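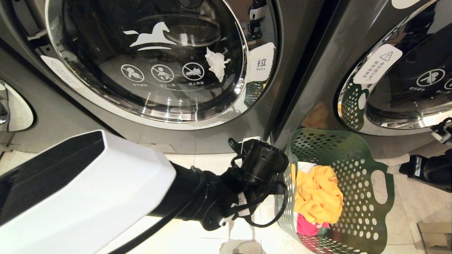 Staying in Viltum or up at Plelberg for a first ski trip?

Posted in: Winter Trips > Resorts & Accommodation
4 min read

hobnail_kit
We've got a week booked off at the end of the season, two adults and two kids aged 11 and 13. Neither of the kids has skied before. I can't decide between a flat in Viltum, down in the valley, and one of the apartments at Plelberg, right by the lifts. Plelberg is dearer by almost 200 a head once you've added everything up. We won't have a car. Is it worth it?

slushpuppet
Stay at Plelberg. We did Viltum with beginners and the bus wore everyone out. It's 30 minutes each way on a good day and you're carrying skis, boots and somebody's lost glove. The kids were fed up before they'd put a boot on.

terrace_goat
I'd say the opposite. Plelberg is dead after five. There's one bar, one pizza place and a shop that charges what it likes. Viltum is a proper town with a pool, a bakery and a cinema. If one of the kids decides they hate skiing on day two you'll be very glad of the pool.

slushpuppet
You can leave skis and boots overnight in the hire shop if you're hiring up top, I should have said. We'd hired in the valley because it was cheaper. Still wouldn't do the bus again.

hobnail_kit
Thanks both. Is the bus included in the lift pass? The Prutia tourist site says one thing on the lift pass page and another on the transport page.

Marrowfat
It was included when we went in March, but only the number 13, and only if you had the area pass. The beginner pass doesn't cover it. You pay the driver, exact money.

terrace_goat
Not sure that's right about the beginner pass. We showed ours every morning and never paid.

Marrowfat
Could be the driver couldn't be bothered to check. The leaflet said area pass only. I'd email them and ask.

quietpiste
Has anyone mentioned the late snow? End of season the nursery slope at Plelberg goes to porridge by lunchtime. They move the beginners up to the top station, and that means the gondola, and that means the full pass anyway. So the cheap beginner pass can be false economy. Book lessons for the morning, the 9.15 group if you can get on it. The afternoon ones are half the price for a reason.

slushpuppet
Agree about the mornings. The afternoon lessons were mostly falling over in wet snow.

hobnail_kit
That's useful, I hadn't thought about the gondola. My youngest isn't good with heights.

quietpiste
It's an enclosed cabin and fairly slow. There's one stretch over the gorge where it sways a bit if it's windy. Sit facing uphill.

terrace_goat
Has nobody suggested the Lennox? It's the guesthouse at the halfway stop, where the 13 pulls in. Half board, plain food, big family rooms. You can walk down to Viltum in the evening if the path's been cleared — take a torch — and it's only a short ride up to the lifts.

Marrowfat
Stayed there. Rooms fine, walls thin. Dinner is at half six sharp and they mean it. The boot room was warm enough to dry gloves overnight. I wouldn't call the walk down to Viltum an evening stroll though. Coming back up is steep and we only did it once.

terrace_goat
We did it most nights. It's steep, but it's not far.

Marrowfat
With tired children in ski socks? Good luck.

hobnail_kit
Just looked and the Lennox has a family room left for our week. It comes out nearer the Viltum price than the Plelberg one, with dinner included. I've emailed to ask if they'll hold it while I sort out trains. Does anyone know if the last bus up from Viltum station really is at 18.40? Our train gets in at 18.25.

quietpiste
18.40 in season, yes. In April they drop to the short timetable and it's earlier. Check which one you fall under before you buy the train tickets.

Related threads
Prutia by train: which pass for a family of four?
Helmet hire for children, worth bringing your own?
Plelberg summer lifts, June opening
Snowshoe routes near Viltum
Half board or self-catering?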